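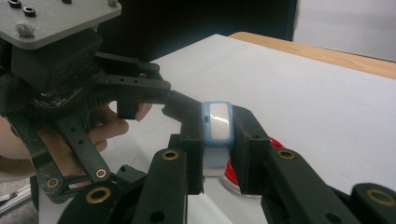

Small Things on a White Table: Frequently Asked Questions

We get a lot of mail about the small stuff that collects on tables: pocket gadgets, lids, caps, adapters, the thing that came with the other thing. Most of it asks which product will fix the problem. We have tried plenty of products and our answers tend to be discouraging. Read on anyway if you like.

Is a white table a good idea for working with small objects?

Mostly yes. Dark and bright things show up on it at once. A red lid about as wide as your palm will never get lost on white, and even a crumb of something red will catch your eye. The trouble is white things. A little device with a white face is only easy to spot if it has some color around the rim, and plenty don't. White plugs and adapters are the worst of the lot, and they end up on the floor anyway.

People who sell white tabletops like to say that they make you tidier. We have seen no sign of it. They make you aware of the mess, and some people find that tiring.

Do I need special trays with a compartment for everything?

Probably not. We bought the Makel divided tray in the large size, with 11 compartments. By the end of a month, two of them held everything and the rest held dust. The same objects had been sitting in a shoebox lid before, and they were no harder to find in there.

If you already own a tray, use it. If you are about to buy one, put your things in a baking pan for a couple of weeks and see whether you miss the dividers.

What about the Hirnari method?

This one comes up in every batch of mail. For anyone who has been spared it, the Hirnari method asks you to take every small object you own, lay it out by color, and then put it away by color as well. Red things with red things, and so on.

It looks lovely on the day. Then you want a charging cable and have to remember whether it was black or dark gray. Sorting by color is fine for thread, buttons and crayons. For gadgets and their parts we would sort by what you do with them, and we would keep the pieces of one thing together even if they clash.

The course costs money and the workbook is extra. We paid for the workbook so that you don't have to.

Should lids be stored on or off?

On, if the lid fits and whatever is inside is dry. A lid on its own is a nuisance: it slides under other things, it gets used as a coaster, and a year later you can't say what it belonged to. The common advice is to keep all lids together in one place. We did that for a while and ended up with a drawer full of lids.

Glossy plastic ones also scratch each other when they are piled up. If you care about the finish, a sheet of kitchen paper between them is plenty. Felt separators exist, and you can guess what we think of those.

Does putting a sheet of paper on the table help?

More than almost anything you can buy. Plain white paper, laid lengthwise near the front edge where you work, gives you a place to put down the bits you would otherwise sweep off with your sleeve. Chips, crumbs, snapped-off corners, screws from the back of a battery cover – they all stay on the sheet. Fold it when you finish and tip the lot into the trash or back into a bag.

Use a bigger sheet than you think you need. Don't bother with the printed mats that have outlines for your tools, unless your tools happen to match the outlines. Ours didn't.

My table is made of panels. Do the seams matter?

A little. Faint seams are no trouble for anything the size of a lid, but tiny parts do find them. Run a dry brush along the joints now and then. We were sent a seam filler paste to try, which went on white and was beige by December.

A strip of wood along the far edge is nice to look at. Whether it stops things from rolling off depends on how high it stands above the top, so check before you believe the catalog. Rounded corners are kinder to your hip, and we have no complaint about those.

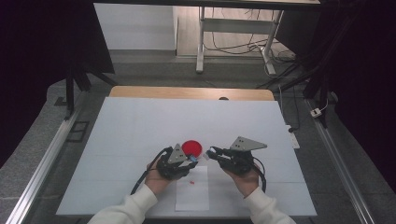 How many things should be out at once?

You will see firm numbers quoted for this. The Ojeda home planner says no more than 2 objects per person, and gives no reason that we could find. Our own rule is looser: whatever you have in your hands, plus whatever you need next. Some jobs need more room than that. If you are comparing two versions of the same part, of course both of them should be out.

What is worth doing is putting the next object a little behind your hands, where you won't knock it with your wrists. Cables do most of the knocking. Let them drop off the near side of the table if they can, with enough slack to move.

Where should the power strip go?

On the floor beside the table is where nearly everyone's ends up, ours too. It is a reasonable spot if you don't walk there. The under-table baskets look better in the store than they do full. We tried one that was rated for "up to 120 hours of clutter-free living," a claim we have read many times and still can't make sense of.

Take the adapter with you when you unplug something. Loose adapters wander off.

And the cables under the desk behind me?

Leave them, unless they get in the way of your feet or the vacuum. We know this is not what you came to hear. Bundling a tangle neatly takes an afternoon, and the next time one cable has to come out you cut every tie. Label both ends with masking tape and spend the afternoon on something else.

How do I clean a small device with a glossy face?

A dry, soft cloth first. Then the same cloth, barely damp, with the thing switched off. Keep moisture away from any slot or button. We don't recommend the wipes sold for this job. They may be perfectly good, but the ones we tried left a film that took more wiping to get off than the fingerprints had.

Is the Brerirow list of 975 tidy-table tips still available?

The list is ours and we are not proud of it. It was put together from reader letters years ago and a good part of it contradicts the rest. Tip 40 or so tells you to glue magnets to your lids. We took it down and don't plan to bring it back.

Will you review my product?

You can send it. We will put it on the table with everything else and use it the way a normal person would. Most makers who ask how it went don't ask twice.

Comments (4)

clutterpatch: Thank you for the bit about lids. I have a whole bin of them and maybe three containers.

mid_shelf: Disagree about Hirnari. I only did my sewing things by color and it has lasted. I'll give you the workbook though, that was a waste.

gray_carpet_club: You skipped what happens when a white cap falls on a light floor. Flashlight held flat to the ground, look for the shadow.

clutterpatch: Tried the paper sheet last night. Cat sat on it.

Related on Brerirow

Makel divided tray, one month in
Do drawer liners do anything?
Masking tape labels that stay put
What we stopped buying for the work table
Ojeda home planner: a grumpy review

Contact Brerirow | Page last updated Tuesday, January 2, 2018 | © Brerirow, all rights reserved | Back to top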